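## 4. Surface storage and the claim of "visible order"

The literature on household clutter leans heavily on one idea: that people lose things when they have too few places to put them. Storage firms like this idea for obvious reasons. We were less sure of it when we began, and the interviews have not made us any surer.

Ezzat's earlier survey of rented flats in the Gundine district asked tenants to say where they had last found a missing item. The usual answer was the top of a piece of furniture, most often a chest of drawers in a bedroom or hall. She read this as a sign that the drawers were full. It may be so, but the survey did not ask whether they were, and tenants who leave their keys on top of a chest may simply find it easier than opening one. A full drawer and an unopened drawer give the same answer on her form.

The Arkano guidelines go further and recommend that tops be kept clear at all times, on the grounds that a clear top "trains" the household to use what is underneath. We could find no study behind this advice. The single trial it cites compared two households over ten days, one of which moved house in the middle of it. Even if the result were sound, it would tell us little about small objects in constant use, such as tissues, pens and post, which have no good reason to be shut away (Figure 3).

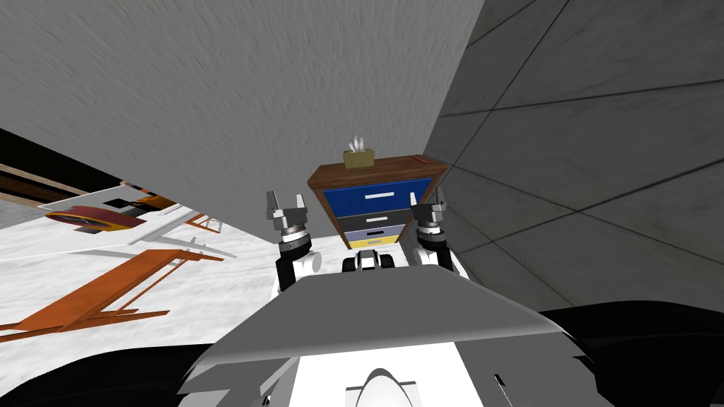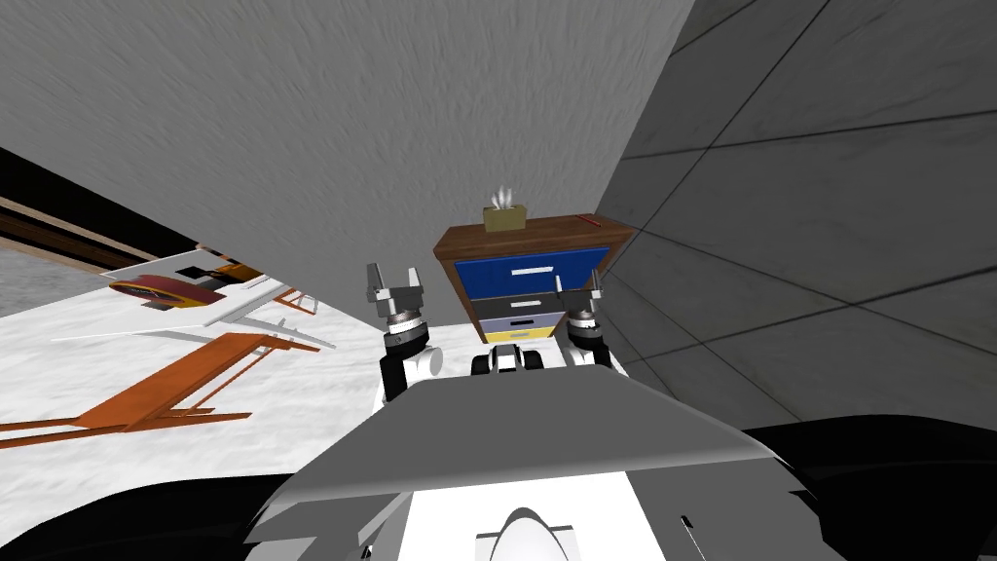
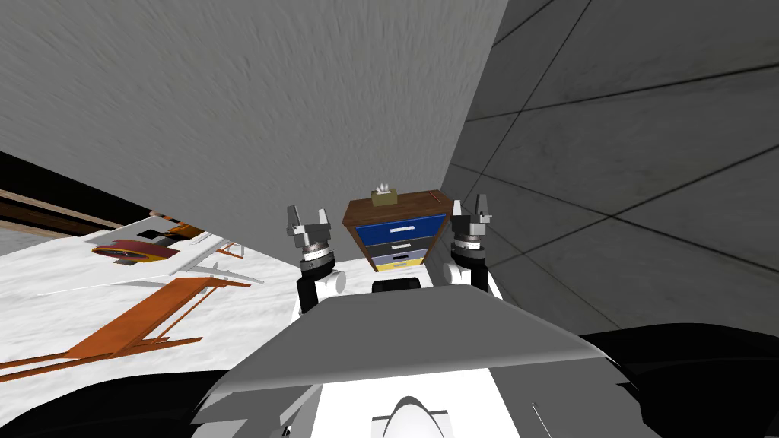
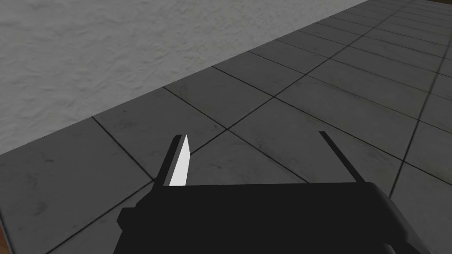

**Figure 3.** Rendered interior with grey walls. The first view shows a tissue box and a thin red object on top of a chest with three drawers; the same type of furniture appears in the third.

Our own interviews covered some five households in the Thomas estate, each visited twice. This is a small number and we make no claim for it beyond the following. When asked to describe the top of their chest of drawers from memory, people named the things they used daily and left out nearly everything else. When asked about the drawers, they gave categories ("winter things", "papers") and seldom objects. One woman was certain that her spare glasses were in the second drawer. They were on the top, behind a lamp, and had been there when she sat down to talk to us.

It would be easy to conclude from this that open surfaces hide things as well as closed ones do. Oltasance makes much the same argument in its design notes - though it then goes on to recommend a tray, a divided box and a set of labels, none of which was tested either. The labels in particular deserve some doubt. Two of our households had tried them, and in both the labels described what the drawers had once held.

There is also the matter of who is doing the looking. Most published work treats the household as one person with one memory. Where several people share a chest, the top works as a sort of notice board: things are left there so that another person will see them. Clearing it would remove the message along with the mess. We do not know how common this use is, and the existing surveys cannot say, as none of them asks who put the object down. Section 5 sets out a revised set of questions that does.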